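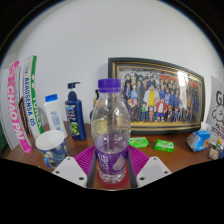

2 : mugi_cha
マット派とコースター派、前スレから引き継ぎでいいよね。うちはマット派。木の机に直でペットボトル置く人の気が知れない。夏に輪じみ作ってから懲りた

3 : 机の右奥
>>2
乙。
輪じみはどんな塗装かによる。ウレタンならほぼつかない。オイル仕上げは一発アウト。まずそこ書かないと話かみ合わないよ

4 : walnut_neko
前スレで300レスもやって結論出なかったやつw
自分はコースターで十分だと思う。シリコンマットって埃つくじゃん、あの感じが無理

5 : mugi_cha
>>4
埃は水で流せば一瞬。毎朝やってる
コースターはボトル持ち上げたとき底にくっついてきて落ちる。あれで先週キーボードに水こぼした

6 : walnut_neko
>>5
それはコースターがつるつるのやつだからでは? 布かコルクにしなよ

7 : Vignesh Krishnan
シリコンでも表面に細い溝があるのと無いのでぜんぜん違いますよ。平らなのはくっつきます。溝ありはくっつきにくいし、水滴が溝に落ちるのでボトルの底がべたべたしない。
ただ溝に沿って流れて端からこぼれることがあるので、ふちが少し高いものをおすすめします。私はSkistbyのを使ってます。

8 : 机の右奥
Skistbyのって色がえぐいピンクしかなかったような

9 : Vignesh Krishnan
>>8
グレーもあります。売り切れてることが多いですが。
私はピンク。茶色の机だと意外と合います。

10 : 名無しの机
茶色にピンクは派手すぎ。家族に何か言われそう

11 : mugi_cha
派手なほうが定位置がわかっていいよ。「飲み物はこの上だけ」って決めると、書類の横に置いちゃう癖がなおる。まじで

12 : kami_cup
すいません紙コップの人いますか。
当方職場で紙コップなんですけど、軽いから肘で倒すんですよ。10月だけで3回。マットの上だと多少ましになる? それとも重いカップ買うべき?

13 : walnut_neko
>>12
重いカップ一択。紙コップは何の上に置いても倒れるときは倒れる

14 : 机の右奥
>>12
置く位置。利き手と反対の奥。それだけ
あと半分以下になったら飲みきって捨てる

15 : kami_cup
利き手と反対の奥、箱置いちゃってるんですよね…縦に細長い空き箱が何本か。捨てろって話ですかね

16 : mugi_cha
捨てろ

17 : 机の右奥
捨てろ

18 : 名無しの机
いや箱は取っとく派もいるだろ。返品とか譲るときに箱あると値段ぜんぜん違うし。ただ机の上に置くもんではない。押し入れいけ

19 : kami_cup
>>18
押し入れがもう箱なんです

20 : walnut_neko
>>19
たためる箱はたたむ。底のテープ切って平らにして、同じサイズでまとめて立てとく。20箱くらいあっても本一冊ぶんの幅ですむよ

21 : 名無しの机
>>20
本一冊は盛りすぎw 段ボールならもっといる

22 : walnut_neko
>>21
薄い紙の化粧箱の話ね。段ボールは知らん

23 : Vignesh Krishnan
箱を立てて机の壁ぎわに置くなら、後ろの壁にぴったりつけたほうがいいです。少しでも斜めだと机を揺らしたとき飲み物のほうに倒れてきます。経験者です。Walowのブックエンドで押さえたら止まりました。

24 : kami_cup
>>23
ブックエンド! それは考えてなかったです。あざす

25 : mugi_cha
話戻すけど、フタつきのボトルにすれば全部解決なのでは。紙コップに移す意味が分からん

26 : kami_cup
>>25
職場のサーバーが紙コップなんですよ…。ボトル持ってくと洗うのがめんどい

27 : 机の右奥
ペットボトルの水を買ってくればいい。フタしめとけば倒れても被害ゼロ

28 : walnut_neko
>>27
毎日買うの金かかるし、飲みかけ何日も置く人いるから嫌だ。うちの隣の席のやつ、飲みかけが常に机に7本ある。そのうちどれが今日のか本人もわかってない

29 : 名無しの机
>>28
それはもうコレクション

30 : 机の右奥
フタにマジックで日付書けばおk。
濃い色のフタだと見えないから白ペンな

31 : Vignesh Krishnan
ペットボトルは窓ぎわに置かないほうがいいです。水入りの透明なものは日光を集めることがあるので。紙の箱の近くは特に。

32 : mugi_cha
>>31
これ地味に大事。曇りガラスの部屋だから油断してたけど場所かえる

33 : 名無しの机
で、輪じみの消し方は? もうついてる人はどうすんの。自分は白いのがくっきり残ってる

34 : 机の右奥
>>33
白いのなら塗膜に湿気入ってるだけのことが多い。乾いた布あててアイロン低温でちょっとずつ。スチームは切る。目立たないとこで試してから
黒いのは木まで染みてるから無理。削るしかない

35 : walnut_neko
アイロンは反対。塗装によっては余計白くなるよ。自分はそれで失敗した。先に一週間放置、168時間待ってそれでも消えなかったら考える

36 : 机の右奥
>>35
なぜ時間に直したw
まあ放置が先なのは同意。急いでやるとろくなことない

37 : 名無しの机
了解、とりあえず放置。そのあいだ上に物置かないほうがいい?

38 : 机の右奥
>>37
置かない。マットも敷かない。乾かないから

39 : mugi_cha
あ、それマット派も注意な。敷きっぱなしだと下に湿気こもるし、シリコンは机の塗装に跡うつることある。夜はめくって立てかけとくといい

40 : walnut_neko
>>39
ほらー。だからコースターだって前から言ってる

41 : mugi_cha
>>40
コルクのコースターも濡れたまま放置したら同じことおきるからな?

42 : kami_cup
いま箱たたんでます。テープの糊がべたべたして進まん。あとでブックエンドも見てきまs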